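Bolsa organizadora Rodamen, padrão camuflado

Ivorlow — Casa e arrumação
Referência: Rodamen 33
Disponível em loja e por encomenda

Há objetos que compramos sem grande entusiasmo e que depois nos acompanham durante anos, e a bolsa Rodamen é, para nós, um desses casos. Começámos a vendê-la quase por teimosia, numa altura em que toda a gente nos pedia caixas rígidas, e a verdade é que os clientes voltaram para buscar uma segunda (e às vezes uma terceira, para a casa de férias ou para a filha que foi estudar para fora). É uma bolsa de tecido com fecho de correr, com alça, pensada para aquelas miudezas que andam espalhadas pelo quarto e que nunca têm lugar certo: abraçadeiras, lápis, cola, cabos, pilhas, a fita métrica que desaparece sempre que faz falta.

O padrão camuflado, em verde-escuro, azeitona e preto, foi o primeiro que recebemos e continua a ser o mais procurado. Disfarça bem o pó e as marcas do uso, e fica discreto num canto do quarto ou ao lado do sofá. Quem prefere uma cor lisa pode perguntar-nos pela versão Kassa, que tem o mesmo feitio e chega em cinzento ou em azul.

Medidas e pormenores

Comprimento: 33 cm
Altura: 24 cm
Peso da bolsa vazia: 300 g
Bolsos interiores: 2
Fecho: de correr, a todo o comprimento
Alça: preta, de tecido
Lavagem: à mão, com água fria e sabão neutro, e seca à sombra

Como costumamos arrumá-la

Cada pessoa terá o seu método, claro, mas deixamos aqui o nosso, que foi sendo afinado com muitas gavetas desarrumadas pelo caminho. Primeiro espalhamos tudo no chão, junto à parede ou aos pés da cama, onde haja boa luz e espaço para nos sentarmos. As peças pequenas e soltas ficam em sacos de plástico transparente, daqueles que deixam ver o que têm lá dentro — as abraçadeiras de plástico, por exemplo, pedem mesmo um saco só para elas. Vão para o fundo. Os tubos de cola guardam-se de pé, bem tapados, e os lápis e outras coisas finas seguem num dos bolsos interiores, para não se perderem no meio do resto.

Os cabos compridos são a única coisa que não aconselhamos misturar. Enrole-os à parte, prenda-os com uma abraçadeira e ponha-os por cima de tudo. Se costuma ter muitos, veja também o estojo Kiltamik, mais estreito, que cabe deitado dentro da Rodamen e ainda deixa folga para fechar.

A bolsa camuflada no chão do quarto

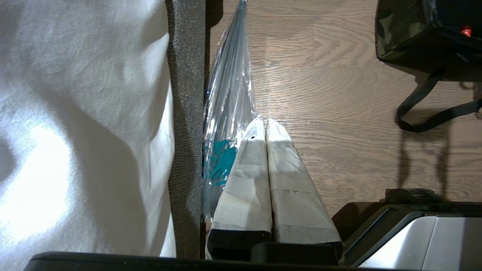
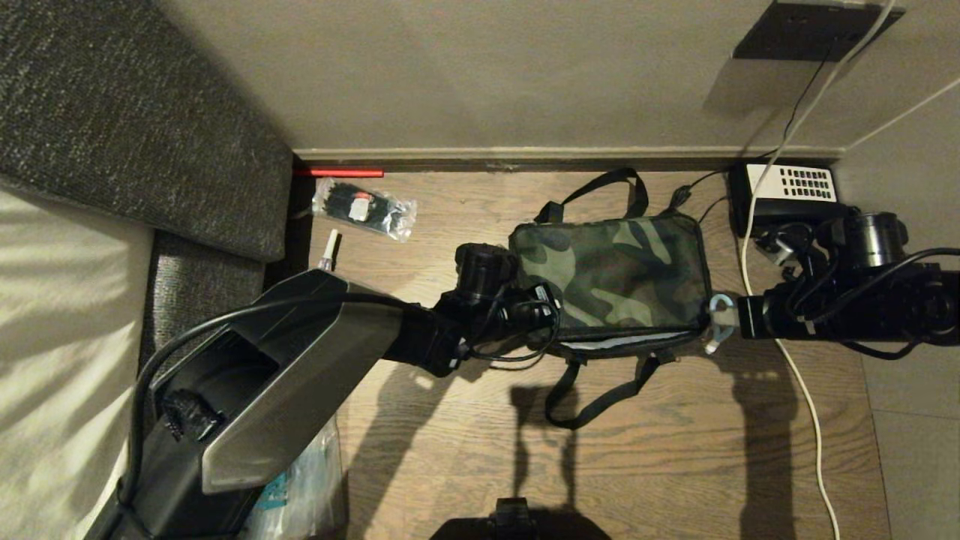 Quanto à alça, recebemos muitas perguntas sobre o peso que aguenta. Para o uso de casa chega e sobra, mas não a recomendamos para ferramentas pesadas, como martelos ou berbequins, que acabam por deformar o tecido. Para isso temos malas próprias, noutra secção da loja, e teremos muito gosto em ajudar a escolher.

Encomendas e trocas

As encomendas seguem dobradas, em envelope almofadado, e podem ser levantadas na loja sem custos. Aceitamos trocas de padrão desde que a bolsa venha sem uso e com a etiqueta. Durante agosto a loja fecha à hora de almoço, por isso, se vier de longe, é melhor telefonar antes — guardamos-lhe a bolsa ao balcão com todo o gosto.

Página atualizada em 6 de agosto de 2018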